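Shop > Facility Care > Cleaning Automation > Dimdale Planner

Dimdale Planner: route software for hallway and floor robots

Hi, I'm Esperanza Pacheco, and I run the product side at Hendent. Before that I pushed a mop cart at a guest residence for a good long stretch, so when I write about what the Dimdale Planner does to a working day, I've got the sore shoulders to go with it!

The Planner is the part of our system you use before a floor robot ever leaves its dock. You build a rendered copy of your rooms, walk through it on a screen and decide with your crew where the machine goes, where it stays out, and which jobs stay with people. Most of our customers start with one hallway. I'd do the same.

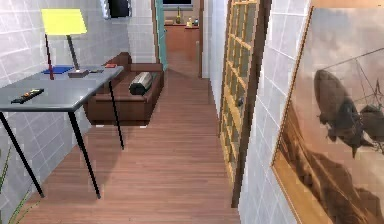
Hallways are where I learned to stop trusting floor plans. A plan gives you two walls and a door, and then you get the furniture. In the model you can drop down low and look at the thin black legs under a console table, or the glass-paned door standing open along the right side, and talk through each one with whoever cleans that floor. Soledad Ambrose on our training team likes to have the cleaners do the marking themselves, and I'm with her. They know which door gets left open at 6 a.m. (the manager usually doesn't).

What changes for your people? The long straight runs go to the machine. The tabletops, the sofa cushions, the door handles, the picture frames, all of that is still hand work, and in my experience it gets done better when the person doing it hasn't mopped 930 feet of corridor first. The Casado building, our first big customer, kept its whole crew and moved the start of the early shift from five to six. Remedios Peñalver, the lead there, told me the later start mattered more to her than the robot did. Fair enough!

There's some new work too, and I'd rather you hear it from me. Somebody has to keep the model current. Move a stool, move it on the screen. Plan on a few minutes at the start of a shift, and put it on the schedule as paid time, please.

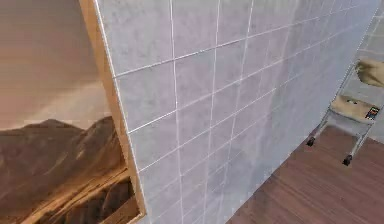
Corner view in the Planner: plank floor, gray tile, and a step stool on black casters.

Things on wheels get their own tag, "moves around," and the route leaves extra room for them. You set how much. Valentin Grecu wrote that feature after spending a week on nights with the Casado crew, and it's still my favorite thing in the whole package.

What you get
Planner license, one building, up to 51 rooms
Library of 626 furniture and fixture models
Bremeo route export
Two crew training sessions, on the clock, at your place
Phone help from Eliseo Carrillo, 7 a.m. to 4 p.m.

You'll need a reasonably recent laptop and your room measurements. A tape measure is fine. The floor robot is sold separately, and extra rooms come in packs of 100. If you're still making up your mind, call Eliseo and ask for the trial version, which does everything except export.

Filed under: Floor Care, Planning Software, Crew Training

Contact Hendent | © Hendent, all rights reserved | Back to top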